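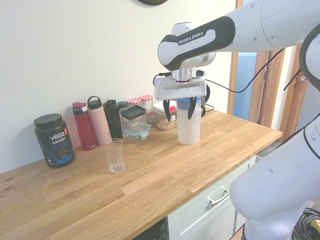

Storenau oak worktop, butcher-block style

I get more messages asking about this worktop than about everything else in the shop put together, so I've finally given it a proper page!

It's made from light oak strips joined side by side, with the grain running the length of the top, and I love it. Every one comes out a bit different. Some are very even and pale, some have a few darker knots gathered at one end (those are my favourites, and they're usually the first to go). If you'd like a calm one or a knotty one, put it in the order notes and I'll do my best from what's on the rack that day.

The front edge is squared off. I did try a rounded one a while back and went off it quickly, it looked a bit soft next to plain pale drawer fronts and bar handles. Squared is how I'd have it in my own kitchen, and it's how I do have it. You can take a sander to the corners yourself if you've got small children running about at head height.

People also ask whether they need cabinets all the way along underneath. You don't! Leaving an opening beside a drawer unit is a lovely way to get a spot for a stool or the recycling. Just tell me how wide the gap will be before you order, and I'll let you know if I think you need a bracket.

Living with it

Oil it before you use it, please. Two thin coats of the Andley worktop oil, a night between them, and then another coat whenever it starts looking thirsty. Mine gets done every couple of months, more often by the sink. Wipe up spills when you see them, particularly tea, and use a trivet under hot pans. Shaker bottles, mugs, the fruit bowl and all the other daily stuff can stand on it quite happily, though I wouldn't leave anything with a wet bottom there overnight (you'll get a ring, and then you'll be sanding on a Monday morning like I was).

Fitting

The fixing kit is the Khattak one, with slotted brackets so the oak can move a little as the seasons change. Don't glue it down. Leave a small gap at the wall and cover it with your upstand or tiles. Two people for the lifting, three if you've got stairs.

Cutting and delivery

Straight cuts are free, sink cut-outs are 50 pounds each. Send me a drawing with the sizes in millimetres, even a scribble on an envelope is fine, and I'll send a tidy version back for you to check. Delivery is by Budavance, kerbside only, and they'll text you a slot the evening before.

Product code: 2231
Matching upstand: 1335
Offcut board, while they last: 22 pounds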